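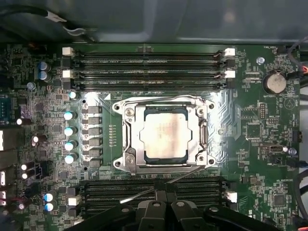
Processor in its socket, with the memory slots empty.

News > Property > Lettings

I met Lungile Gumede on a Tuesday, in the kitchen of the flat she lets out on Kinnear Road, and she'd put the kettle on before I'd got my coat off. (Good start!) The block went up in 1975 and she bought her place from an aunt.

"It had brown carpet up the side of the bath," she told me. "Up the side! I still dream about it."

She has 3 flats in Tristmont now, all let through Loritz, and what I really wanted to know was why her tenants stay so long. She thought about that for a bit.

"I ring people back. And I don't put the rent up every year just because the agent sends me a letter."

The two-bed goes for 700 a month, which is low for that end of town, and Savvas Stamatopoulos at Loritz tells her so quite often. "Savvas thinks I'm soft," she said, laughing. "He's probably right, but he's never had to find a new tenant in November."

She's looking at a fourth, a ground-floor one with a yard, and the viewing's next week.

12 comments | 31 shares

Contact us | © Pirix Local | Back to top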